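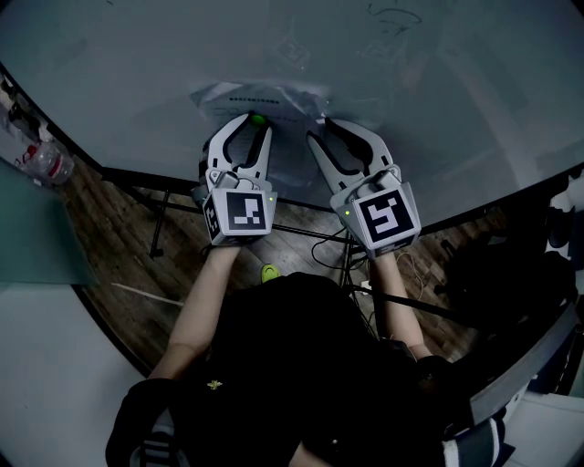
Working with the two hand grippers, the small green ball is at the left one.

Moved from packing to the gripper table: what should I ask for, and what happens to my old skill?

Posted by Kulap Panyasiri, 2019-06-25
Category: Work and Workplace > New equipment and automation

Hello to all. I have read this forum for a long time but this is my first post, so please excuse me if it is too long or in the wrong category.

I am working at Irnell, in the small parts hall. We pack sets for schools and for craft shops: beads, balls, clips, paper sheets, little tools. For eight years I was a packer on the long line. In March the company told us that part of the packing will be automated with arms from a supplier called Zernlow. The arms must first learn the movements from people. So a few of us were asked if we would like to do this work, and I said yes.

The work is like this. I stand at a big pale table and I hold one gripper in each hand. Each gripper has two curved fingers with black soft pads on the inside, and a white cube with the square black and white markers on it. With them I pick up a thing, put it down in another place, then begin again. On the photo it is the green ball and the sheet of paper. Every such try is called an episode, and it is saved under a name in a program (ours is Tamuno). The target is 200 episodes in a shift.

I want to be fair. The company did not lie to us, and nobody in our hall has lost the job until now. The pay is the same as before. But many things are different and I do not know what is normal, so I would be thankful for advice from people who have done this already.

My questions are these.

First, the hands. On the line my hands did small fast work and the whole body was moving. Now I lean over the table and squeeze the grippers all the day. In the evening I feel it in the thumb side of the wrist and between the shoulders. I did not have this before. Is it a thing of bad technique, and will it pass? Or should I ask for a different table height?

Second, the quality. When I was a packer I knew myself when a box was good. Now I get a message the next morning that some episodes were rejected, and the only word is "rejected". I do not know if I was too slow, or if the markers were covered, or if I dropped something. My supervisor does not know this either. She forwards me the list from Zernlow and that is all. It is difficult to become better in a work when you do not hear what was wrong.

Third, and this is the one which I think about at night. My job title in the contract is still "packer". When the arms are ready, I am not a packer who is needed, and I am also not officially something else. Some colleagues on the line say that I am teaching the machine to take our places. They say it with a smile, mostly, but at lunch I sit more alone than before. I would like to know how other people have handled this, with the company and also with the colleagues.

Thank you for reading, and thank you in advance for every answer.

3 replies

Baldur Snorradóttir
Member, answers often in this category

Dear Kulap, I did nearly the same work for a year at another company, first with the grippers in the hand and later as the person who checks the episodes. English is also my second language, so we will understand each other. I go in your order.

The hands. Your pain is something you should report now, in writing, even if it is small. Do not wait until you need a doctor. A short mail to the supervisor is enough: from which date, which hand, during which task. In our team there was a woman who waited, and afterward it was very difficult for her to show that it came from the work.

For the technique I can tell you what helped me. Most beginners squeeze much too hard. The pads already hold a light thing, so close the fingers only until the thing does not slide, and stop there. Keep the elbow near the body when the task allows it. If you have to lean forward to reach the far side of the table, then the start position of the objects is wrong for your height, and somebody should move them nearer or turn the table layout. I would ask for the height of the table too. We received a table which can go up and down, and the tall people stopped to complain on the first day.

Ask also for rotation. Gripper work in the morning and something else in the afternoon was the rule with us. A full shift of gripper work is in my opinion too much, also for the data. When I was checking, I could see from the movements who was tired. The hands become jerky, the person drops the object and picks it up in a strange way, and such an episode is no use to anybody.

The rejected episodes. The people who check them nearly always have a reason code. It exists somewhere, it only does not reach you. Ask your supervisor to ask Zernlow for the list with the code column included. In our place the column was there from the beginning and it was hidden in the export, so for months people were guessing. The usual reasons, from my own checking:

The marker on the cube was turned away or covered by the sleeve or by the other hand.
The person started to move before the recording began.
Two objects were moved when the task says only one.
The object was let go too high and rolled.
The hand stopped in the middle for a long time, as if the person was thinking.

With a ball the rolling is the most common trouble. Put it down fully, open the fingers slowly and go straight up, not to the side. A paper sheet which is not flat can help you or disturb you, it depends on where the folds are. I would ask which one they want. Sometimes they want flat paper and sometimes they want the variation, and the instructions do not say it.

I would also ask whether the 200 includes the rejected ones. For us it was first counted before checking and later after checking, and nobody announced the change. My best week had 367 accepted episodes and I was called slow, while a colleague with many more rejected ones was called fast.

The contract. Please do this part soon. Ask for a new job title or at least a written addition which describes what you do now. It does not need to be a grand title. Mine said "demonstration operator". When the arms arrived in our hall, the people who had something in writing were the first ones to get the training for the next work: setting up the stations, refilling, clearing the jams, checking the episodes. The people who had only the old title had to apply as if they came from outside. I do not think the company wanted to be unkind. The personnel office simply looked at the papers.

Also ask one direct question, in a meeting where somebody writes notes: what is planned for the packers after the arms are running? You may get a weak answer. A weak answer in the notes is still worth having.

About the colleagues I have less good advice. I had the same remarks. What made it better was that we invited two people from the line to try the grippers for an hour. They dropped everything and we all laughed, and after this they asked normal questions. One of them joined us later. Some others never became friendly with me again, and I have accepted this.

I wish you good luck. Write here how it went.

oldpacker_T

Same thing at my place with the Falunetti sorter. They said no jobs lost and this was true, but when somebody retired they did not hire a new one. So look at this and not only at who is sent home. After two years we were a much smaller group and each one had more machines to watch. The work is lighter for the back and more boring for the head.

For the wrist buy a soft bandage.

Kulap Panyasiri (original poster)

Thank you very much to both of you. Baldur, your answer I have printed and put in my bag.

I wrote the mail about the wrist yesterday evening. The supervisor answered quickly and was kind. The table height will be checked next week, and until then I do gripper work only before lunch. In the afternoon I am back on the line, and I must say that I was happy to hear the noise again.

She did not know about the code column but she has asked for it. About the 200 she also was not sure if the rejected ones are inside, so this question has gone to Zernlow as well. For the job title she told me that I have to go to the personnel office myself. I have an appointment there and I will bring a page with my tasks written down. If somebody has the exact words from such an addition to the contract, I would be glad to see them, with the names removed of course.

oldpacker_T, we have also one colleague who retires this year. I had not thought of asking about his place. I will ask.

Baldur Snorradóttir

Mine is in a folder at my parents' house. I will be there at the end of the month and can type the paragraph for you then. Until that time, write into your page also the things you do around the recording, like preparing the objects, naming the episodes in Tamuno and explaining the task to new people. I left these out the first time and had to go back for a second appointment.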